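Clorneck Shared Workshop, August open evening

The Clorneck workshop opens its doors once a month in summer, and in August the subject was the arm that the members have been building since winter. I build small machines at home and wanted to see how other people handle cable routing and joint backlash, so I drove the 63 miles and got there a little before 6 p.m.

The workshop is in the rear half of an old upholstery plant. Parking is on the street. You go in through the loading door, sign a sheet, and pick up a pair of safety glasses from a bin. The woodworking side was closed for the evening and roped off. The metal side was open, but the lathe was not running. Most of the people were at the far end, where the electronics benches are.

The arm is called Kukley. It has six joints and a two-finger gripper, and the group has kept a running total of what it cost: 823 dollars so far, not counting printer filament and whatever came out of members' own drawers. The base is cut from aluminum plate. The upper arm and forearm are aluminum tube with printed end caps. The three large joints use stepper motors with belt reduction, and the three wrist joints use hobby servos with metal gears.

The members were frank about what had gone wrong. The first shoulder used a printed gearbox that wore out in a month. The second used a bought gearbox that was too heavy for the base bearing. The belt version is the third. I was allowed to push on the end of the arm with the motors holding, and there was some give, mostly in the elbow. They know about it. The elbow belt has no proper tensioner yet, only a slotted motor mount and four screws, and it has to be set again after a long session.

Cables run along the outside of the tubes in braided sleeve, with a loop at each joint. I asked why they did not go inside. They had tried that, and a pinched encoder wire cost them two weekends. I have the same problem at home and will be moving mine to the outside too.

The gripper is the part I liked best. Both fingers run on one short rail and are driven by a single servo through a pair of links. The finger pads are strips of bicycle inner tube held on with contact cement. When a pad wears, it takes a few minutes to peel it off and glue on a new one. A spare set of fingers was lying out for visitors to handle. They are lighter than they look and printed with the layers running lengthwise, so they flex a bit before they slip.

The control box is called Heydari, after the street where the first version was put together. It holds a small single-board computer, the stepper drivers, a relay for the emergency stop, and a power supply with a fan that is louder than the arm. The wiring inside is tidy and every connector has a printed tag. The stop button is on a six-foot cord so whoever is running a test can hold it. I would have liked to see a second one fixed to the bench.

At 7 p.m. there was a short talk about software. The group does most of its testing in simulation first. One member modeled the arm, the work surface, and a handful of objects, and new motions are tried there before anyone powers up the hardware. The program they use for this is their own, named Guson, and it sits on top of a free physics library. They run each new pick motion 100 times in simulation with the objects moved a little each time. If too many attempts fail, it goes back for changes.

A good part of the talk was about light. The simulated camera looks at the work surface, and the arm throws a shadow over whatever is underneath it. In the early runs the lighting was flat and the detection code did well, then did badly on the real bench under the ceiling lamps. They added a proper light source to the simulation so the shadows would be there from the start.
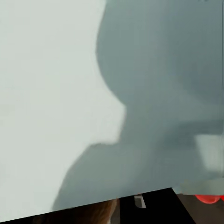
Simulation view, with a dark shadow across the pale work surface and a red object at lower right.

The code that finds objects works mostly on color, so red things are easy and brown ones are hard against a dark background. One suggestion from the audience was to add a second light from the other side to soften the shadow. The speaker said they had tried it in simulation but did not have a lamp mounted on the real bench.

After the talk they ran the real arm. It picked a foam block off a mat and put it in a tray, slowly, and did that several times. It missed once when somebody leaned on the bench. The motion is smooth at the shoulder and a little jerky at the wrist, where the servos step between positions.

I spent the last half hour looking through the parts list, which is kept in a binder. It has 101 lines, with a supplier and a price for each and a note if the part was replaced later. They let me photograph the pages on the belts and pulleys.

Coffee was free, and there was a jar for donations. The doors closed at 9 p.m. The next open evening is planned for the metal side and will cover cutting aluminum plate on the small router. Bring ear protection if you have your own, as the loaner sets are worn out.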